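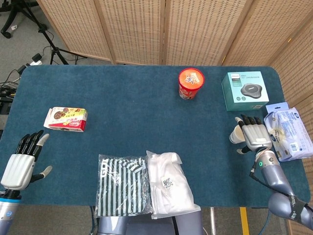
Interview Room B, table and folding divider

Search this site
Enter keyword Go

Sawatzky Legal Clinic, Devside office
Inspection checklist for client rooms, waiting area and file storage
Form 3342
Date of inspection: October 29, 2025

Marks used: OK = in order. R = repair or change needed. N = not applicable. The comment is written under the item which it concerns. Items with R stay on the list until the next inspection, also when they are already repaired.

Section 1. Entrance and waiting area

1.1 Front door opens fully and closes by itself: OK
The closer was adjusted in September. The door does not slam any more, and the clients who wait for a bail or family matter are less disturbed.

1.2 Clear width at the front door, minimum 800 mm: OK
Measured with the door fully open. The rubber mat must lie flat or it catches the lower edge of the door.

1.3 Chairs placed so that opposing parties can sit apart: R
The chairs are again in one row. I have moved two of them to the side of the window, but it should be marked on the floor plan, otherwise they will return to the old place after the next cleaning.

1.4 No client names visible from the waiting area: R
The screen of the reception computer can be read from the second chair when Zillby is open on the day list. Please turn the screen or order a privacy filter. Until it is done, the day list should be shown with file numbers only. Zillby has this choice under the display settings.

1.5 Notices on the wall are current: OK
The notice on duty counsel hours was replaced. An old notice about filing by fax was still there and I have taken it down.

Section 2. Interview rooms

2.1 Room A, conversation cannot be understood from the corridor: OK
Tested with the door closed and two persons speaking in a normal voice. One hears that somebody speaks but one cannot make out words.

2.2 Room B, same test: R
Words can be understood through the door when the voice is a little raised. A folding divider is good against looks but it does not stop sound. For clients charged with an offence, please book Room A until a door seal is fitted. I asked for this also on the previous form.

2.3 Person conducting the interview can reach the door without passing the client: OK
In both rooms. Please do not turn the tables.

2.4 Cables and power strips kept off the walking path: R (Room B)
Cables are to be led along the wall or under a cover. A client with a walker was here in September and we had to move things while she was waiting. This is not pleasant for anybody.

2.5 Clear passage beside the table, minimum 700 mm: OK
Room A is exactly at the minimum. An additional chair for an interpreter goes at the short side.

2.6 Panic button works and reception hears it: OK
Tested two times in each room. In Room A it is stiff and must be pressed in the middle.

2.7 No papers left from earlier interviews: R (Room A)
I found one page of a disclosure package in the tray of the printer. It is now in the locked file and reported in the confidentiality log. Whoever prints must wait at the printer. I know that it is slow.

2.8 Food and drinks not kept in the rooms overnight: OK
Snacks for children may be offered during long interviews.

Section 3. File storage

3.1 File room locked when not in use: OK

3.2 Lock in good condition: R
The Plekosetti lock on the file room turns hard in the morning. The key must not be forced. Graphite powder only, no oil. If it is not better after one week, call the locksmith.

3.3 Key cabinet closed, seal number agrees with the register: OK
Seal 2362. The number was written in the register with pencil and I have written it again in ink.

3.4 Original documents kept separate from copies: OK
Wills and signed affidavits are in the upper drawers. One folder of passports for an immigration matter has a return date which is passed. The lawyer on the file was informed.

3.5 Closed files marked with destruction date: R
Eleven folders on the lowest shelf have no date. Nothing from this shelf may go to the shredder before the date is filled in and initialled by a lawyer.

3.6 Shredding bin locked and not overfull: OK
The slot was blocked by a plastic binder. Plastic goes in the ordinary waste.

Section 4. Fire and emergency

4.1 Extinguisher present, tag valid: OK

4.2 Exit signs lit: OK
The sign at the back door flickers. I leave it as OK, but a spare tube should be bought.

4.3 Back exit free of boxes: R
Three boxes of brochures were in front of the door. They were removed during the inspection. It is the same place as last time.

4.4 First aid kit complete: R
Missing are the large bandages and the gloves. The list inside the lid is of an older kit and does not agree with the contents.

4.5 Emergency contact sheet at reception: OK

Section 5. Follow-up

Urgent: 1.4, 2.2, 2.7
Within one month: 2.4, 3.2, 3.5, 4.4
At next opportunity: 1.3, 4.3

Copy to the office manager and to the binder at reception. Answers to the comments can be written on the back of the sheet, with initials.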